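June

In the canteen kitchen of the Trimcombe works, the day used to begin at five in the morning with one cook and one lighter. Now the first shift comes in at seven. The porridge and the soup base are started by the arms, and the people who worked alone in the dark have their sleep back. What else they have received, or lost, is the question I came to ask. 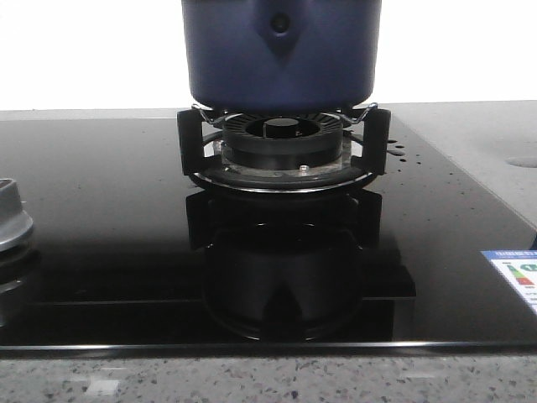
Ramine Tiongson
Contributing writer, work and technology

The canteen feeds 113 people at lunch. Before the system from Nitano was installed, four cooks shared the stove work, and all of them had some old burn to show me. Today two cooks plan the menu, taste and correct. The other two have moved to the serving counter, which one of them likes and the other does not. She told me that she misses to stand at the fire.

New recipes are first tried in a small practice kitchen upstairs, on an ordinary household stove. The arms must learn where a pot sits and how a knob is held, and a cook has to be present for every trial. This takes patience. A morning can go by with one bowl and one cloth.

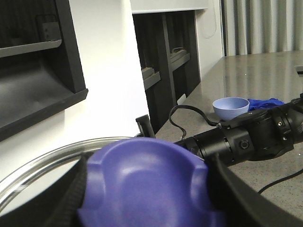 Who teaches whom

The cooks did not expect to become teachers. In the first weeks they stood behind the engineers and said little. Then one of them remarked that you do not hold a stove knob like a door handle, and she was asked to show it with her own hand, slowly, for over an hour. 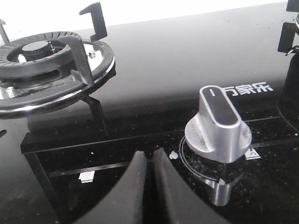 She received no extra pay for that hour. After the staff complained, the works agreed to count teaching as skilled time, with its own rate. It is a small sum, but the cooks speak about it more than about the machines. They want also their names on the recipes they have taught, and this point is still being discussed.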